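Packing and Sorting Assistants Wanted – Gratcombe Household Goods Exchange

Posted September 30, 2020

Bonari is looking for a few patient, good-humored people to help us sort and pack household goods through the fall and into the winter. The work is in our building in Gratcombe, it is part time, and you do not need to have done anything like it before. If you are the person in your family who always ends up packing the car because everybody else does it wrong, we would very much like to hear from you.

A little about us first. Bonari runs the Household Goods Exchange, where we take in everyday bathroom and kitchen items from shops and suppliers and send them back out in mixed boxes to families who are setting up a home. Lotion, shampoo, dish soap, sponges, toothpaste, tea, all the small things you only notice when the cupboard is bare. We send out up to 1,000 boxes in a busy month, and November is always a busy month. Our neighbors at Quintero Foods supply most of the dry groceries, and the Gerketti pharmacy on the corner has been very generous with soaps and creams.

What you would be doing

Most of your shift is spent at a table with a carton in front of you and a row of things to go in it. You will check that caps are closed and labels can be read, wipe down anything dusty, and place each item in the carton so that it stands up and stays put. Bottles go in upright, always, with the flip-top closed until it clicks. Heavier things go to the bottom and anything that can be squashed goes on top. We have a packing list for each kind of box, and it is taped up where you can see it, so please don't worry about having to remember it all.

Some of our cartons have had a life before they come to us. A torn flap is fine if the bottom is sound, and we would much sooner use a box twice than throw it away. You will learn pretty quickly to press on the base with your palm and feel whether it will hold. If you're not sure, set it aside and ask, and somebody will come and press on it with you.

You would also help with unpacking deliveries, flattening cardboard for recycling, and putting fresh paper on the tables when the old sheet has gotten too marked up. There is some light cleaning at the end of the day – tables, floor, sink – and we all pitch in on that together.

Who we are hoping to find

We care a good deal more about how you work than about what is on your résumé. The people who enjoy this job tend to be the ones who like a tidy shelf and don't mind doing a small thing many times over. You should be comfortable standing for a good part of your shift, though we do have stools and you are welcome to use one. Most items weigh very little. A full carton can be heavier, and there are carts for those.

You need to be able to read a packing list in English and to tell us when something is leaking, dented or missing. If you have a sensitive nose or skin, please mention it when you write, as we handle a fair amount of scented lotion and soap. We can usually find you a spot on the dry goods side instead.

We welcome students, retired people, parents with free mornings, and anyone coming back to work after time away. Our oldest packer is 67 and keeps the neatest table in the building.

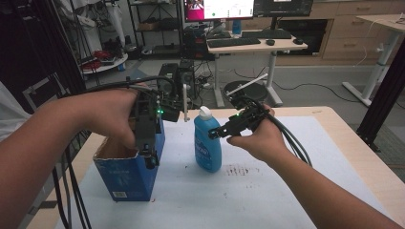 3 min read

Hours, pay and the practical side

Shifts are three hours long, in the morning or the afternoon, and we ask for at least two shifts a week. You can tell us which ones suit you and we will do our very best to keep to them. Pay is by the hour and goes out every other week, and your training shift is paid the same as any other. Masks are worn indoors and tables are spaced well apart. We have masks and hand sanitizer at the door, but bring your own mask if you have one you like.

Wear closed shoes and something you don't mind getting a dab of lotion on. There is a place to hang your coat, a kettle, and a shelf for lunches. Parking behind the building is free, although it fills up in the afternoon, and the bus stops just across the street.

How to apply

Please send us a short note with your name, the best way to reach you, and the shifts you could manage. A few lines on why this sounds like your sort of work would be lovely, but we are not looking for a formal cover letter. You can use the contact form on the Bonari website or drop a note in the mail slot at the front door in Gratcombe, marked "Packing."

We read everything that comes in and we answer everyone, though it may take us a little while. If it seems like a good match we will invite you in for a look around and a try at packing a box or two, so you can see how it feels before you decide. New packers will start in groups of two or three, and we hope to have the first group settled in before November.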